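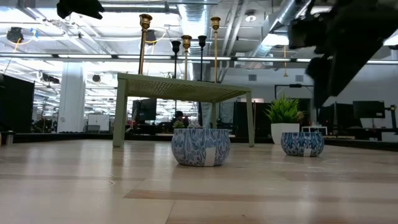

Home Shop Candles Small Tables Help Contact

Candlesticks, tins and the little green table: your questions
Posted 9/16/20 by the Illby shop team

We get a lot of lovely emails about the Patura side table and the candlesticks we like to group on it, and many of them ask the same handful of things, so we've gathered the answers here. If yours isn't covered, do write to us - we read everything, even if it takes a day or two in the busy months.

How many candlesticks can I put on the table?

As many as you like the look of, within reason! Our own favourite is five, a mix of gold-toned and black, with the heights jumbled up a bit. Put your tallest one down first, off to one side, and build out from there. If you line them up from short to tall they start to look like organ pipes, and while a few customers have told us they love that, we find a bit of up and down is easier on the eye. Leave enough room between them that you can get a hand in to lift one out.

Can I mix black and gold?

Please do. People worry that the two will fight, but a black candlestick between two gold ones calms the whole thing down. If you already own mostly black, a single gold one is plenty to warm it up, and you won't need to buy a second.
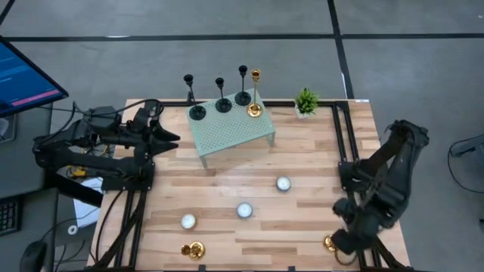 Mostly black with one gold, on and around the pale green table.

Will they wobble on a top with holes in it?

Not if the base is a proper flat disc. Very small feet can catch on an open top, so turn the candlestick over and look before you buy. Anything with a base under 4 cm across we'd keep on a solid shelf. And if one of yours rocks, try it in another spot before you blame the table, as it could well be the floor!

What about wax dripping through?

It does happen, I'm afraid. Slip a plate or a small tray under the candles if you plan to burn them, and let any spilled wax go hard before you try to lift it. Then use warm water and a soft cloth, and a wooden toothpick for the holes. No scouring pads, as they can scratch the colour.

Where should the candle tins go?

We like the patterned tins down on the floor, the large one in front and the small one farther back beside a plant, which gives you something to look at below the table as well as on top. That's for display only, mind you. When you want to light one, bring it up onto a steady, heat-safe surface, well away from leaves and curtains, and don't leave it on its own.

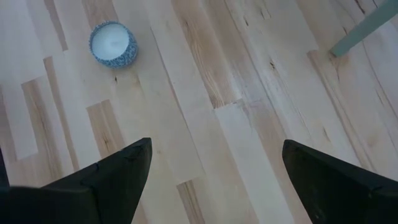
Blue-and-white pattern, creamy wax, pale wood floor.

My floor is quite shiny. Will the table mark it?

Stick a felt pad under each leg and lift the table when you want to move it. Dragging is what does the damage. Grit gets under the felt over time, so change the pads every December or so when you're pulling things out for the holidays anyway.

How do I keep gold-toned pieces looking nice?

A dry, soft cloth once a week does nearly everything. Fingerprints show up more on gold than on black, so hold each piece by the stem or pop on a pair of cotton gloves if you're fussy (one of us is). Metal polish is fine on solid brass, but it can strip a plated finish, so check the label on yours or ask us first. 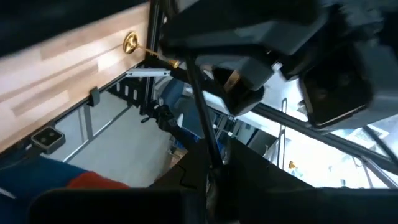

What does everything cost, and do you ship?

The Patura table is $85 and the set of five candlesticks is $99. We ship from our Amundsen store, and larger orders go out with Drastalel Freight, who will ring you before they come.

Can I return just one candlestick from a set?

Sets need to come back together, but if one arrives with a dent, tell us and we'll send a single replacement. Keep the box until you've had a good look at everything.

Last updated 2 weeks after posting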